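7 min read

4. Gripper comparison

4.1 Setup

We compared two parallel-linkage grippers on the same arm, with the same controller and the same operator interface. The first, Clirkum, is our older design: stiff fingers, direct drive, hard rubber pads. The second, Plulamano, uses a jointed linkage with a softer pad and a geared base. Both close from the two sides toward a common center line. Maximum opening is the same on both, set in software, so that neither one gets an advantage on wide objects.

Trials were run at two sites, Lorente (the main lab) and Devora (the smaller room, worse lighting). Same object set at both. Same start poses, within the accuracy of the arm. Each gripper got 446 scheduled attempts, for a total of 892. Of these, 459 were done at Lorente and the rest at Devora; the split is uneven because the Devora controller was down for part of October and we moved the remaining runs over.

Control loop ran at 60 Hz for both. We tried 100 Hz early on, but Plulamano's motor driver dropped commands at that rate and the logs were not usable. Clirkum had no such problem. For fairness all reported numbers are at the lower rate.

4.2 Wrist view

Each gripper carries one small wide-angle camera at the wrist. No overhead camera was used in the policy input, only for scoring. This matters for the comparison more than we expected, because the fingers themselves take up a good part of the wrist view and the two designs block it differently. A bulky linkage hides the contact point until late in the approach. A thin one leaves it open but gives the policy less to track, and in early tests the policy seemed to use the finger as a sort of ruler.

Large rounded objects are the hard case. Close to contact they fill one side of the view, go out of focus, and the edge of the table is often the only straight(ish) reference left. With the lens we used even that is bent. We did not undistort the input. Undistorting costs resolution at the center and the earlier tests showed no gain from it. 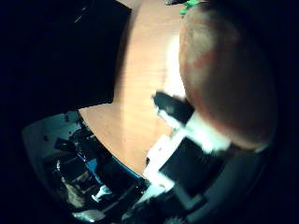
Figure 3. Wrist camera during the close approach to a large rounded object. White finger linkage with black pad; part of a toothed component is visible at the bottom. Raw input, no lens correction. Note the bright glare on the tabletop beside the object.

Approach speed was capped in the last part of the motion for both grippers. Without the cap, motion blur on the finger and the object got bad enough that the pose estimate jumped between steps. The cap is the same value for both designs and was picked on Clirkum, so if anything it is a little tuned to the stiffer gripper. We did not redo the tuning. See limitations.

4.3 Procedure

One attempt = home, approach, close, lift, hold, release. An attempt counts as a success if the object is still held at the end of the hold. A regrasp is allowed once. Attempts stopped by the operator for safety count as failures, attempts stopped by a software fault were repeated and the faulted log thrown out. Fault repeats are not in the totals above.

The order of the grippers was switched every block so that camera drift or pad wear would not land on only one of them. Pads were cleaned between blocks. At Devora the cleaning was skipped on one block by mistake; we kept the block in, results with and without it point the same way.

Same policy weights for both grippers. Only the finger geometry file was changed. We considered training one policy per gripper but then we would be comparing two policies as well, and the question here is the hardware.

4.4 Observations

On small and boxy objects the two designs are hard to tell apart. Both close cleanly, and most failures come from the approach being off before the fingers even move. Swapping the gripper does not fix that.

On large rounded objects Plulamano did better. The softer pad gives more contact area and the linkage lets the pad tilt a bit to follow the surface. Clirkum tended to touch at the pad edge and push the object away across the table. The regrasp sometimes rescued this, but the second approach starts with the object in a new place and often half out of view.

Glare was a problem for both. A strong reflection on the tabletop washes out the object outline on the lit side, right where the pad is supposed to land. At Lorente we could turn the lamps. At Devora we could not, and the late-approach corrections there were larger for both grippers. We did not seperate the lighting effect from the site effect, the two rooms differ in other ways as well (table height, arm mount).

Backlash in the Plulamano base was noticable after the first few blocks. It shows up as a short delay between the close command and pad motion. The policy handled it without retraining, mostly by closing for longer. Whether that holds over months of use we cant say from this data.

4.5 Limitations

Two sites, one arm model, one policy. Speed cap tuned on one gripper only. No force sensing in the fingers, so slip is inferred from the overhead view and slow slips may have been scored as holds. The rounded objects were all fairly rigid; a soft one could well reverse the ordering and is left for later work. Camera position on the wrist was fixed at the same offset for both designs, and a better offset for Clirkum probably exists. A sweep over offsets is planned before the next round of trials.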